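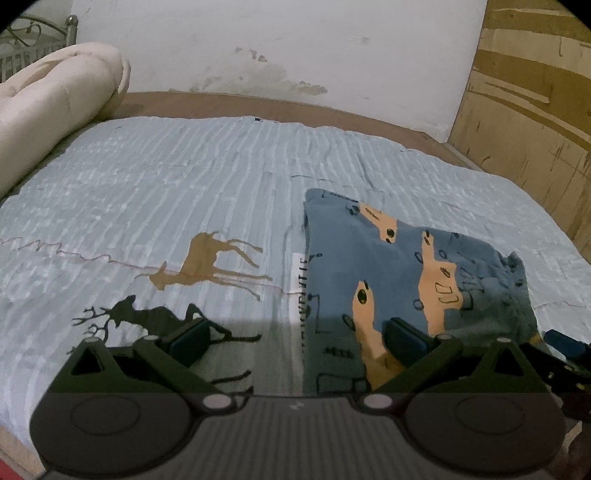 第7期

这周大部分时间花在夹爪开合度的对齐上，顺便把 Nastia 里的分段逻辑重写了一遍。记一下，免得下个月自己看不懂。

先说现状。手持夹爪这套数据，轨迹来自视觉里程计，开合度另走一路，两路的时间戳不是同一个时钟。以前的做法是每段开头对一次，后面按固定偏移处理。短片段没问题，叠布这类任务一段拖得长，到后半段，指垫已经夹住布边了，开合度曲线还停在张开的位置。拿这种数据训出来的策略会有一个很固定的毛病：到了位置先顿一下，再合爪。

四月的时候我以为是策略的问题，调了很久动作块长度，没有用。后来 Brendan Cullinane 让我把开合度曲线直接叠在视频上看，看了3段就明白了。

现在的做法是从画面里估开合度。两个指垫颜色深，张开时一左一右离得远，分割并不难，难的是背景。床单上印着深色的鹿，左边的指垫正好压在其中一只上面，按颜色阈值分，指垫和鹿会连成一块，宽度一下子就错了。我改成先用连杆两端的圆形盖子定位，再推指垫的位置。盖子是浅灰色的，边界清楚，床单花纹对它影响小得多。估出来的曲线只用来求时钟偏移和漂移，不替换原始读数，原始读数的分辨率还是要高一些。

漂移按线性拟合，残差太大的片段直接标出来人工看。全部2,817段跑完，有一批是因为布挡住了盖子，这部分暂时用前后片段的参数顶上，不算好办法。

里程计那边也有一点改动。布一动，布上的特征点跟着动，蓝布上印的卡通图案角点又多，优化器很愿意相信它们。床单也不老实，左半边皱着，一拉就变形。Flirkell 的默认配置对画面各处一视同仁，我加了一个掩膜，把夹爪本体和布所在的区域去掉，靠床架、墙面和木板上的点撑着。墙上有一大片水渍，边上还有掉皮，纹理不规则，跟踪起来比干净的白墙稳。每帧特征点上限设在1,000，再往上加，时间涨得快，精度看不出变化。

规划部分没怎么动。布的抓取点仍然由策略直接给出，没有显式建模。Duggan 那个分支里有一版用网格表示布的，我合进来试过，布边堆起褶子的地方，网格基本对不上，先放着。

工具上的小事：Birngate 的回放界面加了逐帧步进，快捷键是左右方括号。时间轴上可以同时显示修正前后的两条开合度曲线，修正前的是虚线。导出脚本的参数名改了，旧的 offset 现在叫 clock_offset，单位从毫秒改成秒，用旧配置的话会直接报错，不会悄悄跑过去。

还没解决的：另一只夹爪从右侧进画面时，会被当成同一只夹爪的部件，盖子的匹配偶尔跳过去。目前加了左右位置的约束，压下去大部分，两只靠得很近的时候还是会错。下周先看这个，然后重训一版，再看合爪前那一下停顿还在不在。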